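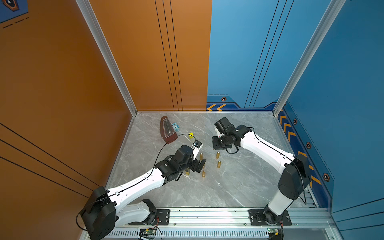

Filed under: Books / Radio / Threads

1/ The Skumano cycle is usually listed as a series of novels. It began as a radio serial, and the broadcast order differs from the book order. Notes from comparing the scripts with the first paperback.

2/ The serial ran to six episodes. The paperback has 15 chapters over 362 pages. Episodes one and two became chapters 1 through 7 with few changes. Episode three was split and moved to the end.

3/ The move breaks one date. In the scripts, the ferry to Jonthorpe leaves in September, before the trial. In the novel the trial comes first, but chapter 9 still refers to the crossing in the past tense. Later printings did not correct this. 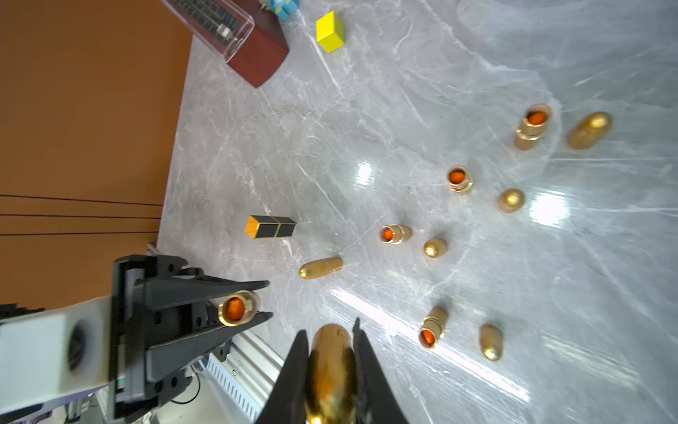
Two grippers, brass-colored casing and bullet.

4/ The narrator is also different. On radio, the ship's clerk reads every link passage. The book gives those passages to an unnamed third person and cuts most of them. What survives is the log entry format: heading, position, one line of text.

5/ Bumitz Press issued the scripts separately in an edition of 80 copies. It prints the cut scenes in an appendix and keeps the studio cues. Page references in older fan indexes are to this edition, so they will not match the paperback.
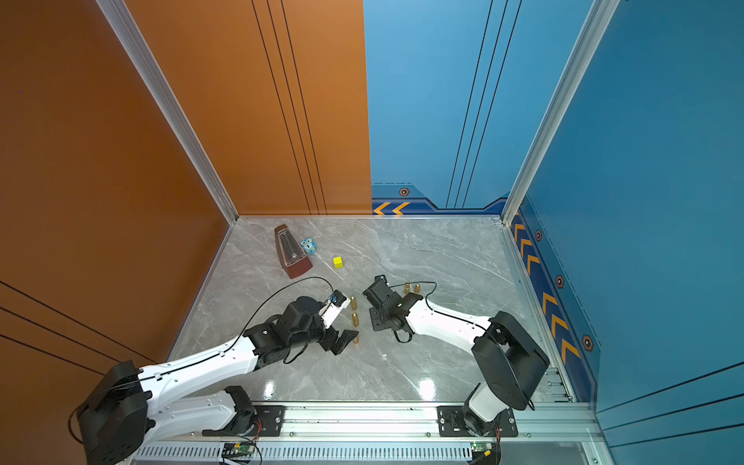
Workcell from above, orange and blue panels.

6/ The Cheng reissue restores the radio order but uses the novel's text. Chapter numbers were reassigned and the contents page was not updated. Cite by chapter title if you use it.

7/ Index of scene changes, checked against both editions, last revised January 2018. Episode five is incomplete: I have only the second half of the script.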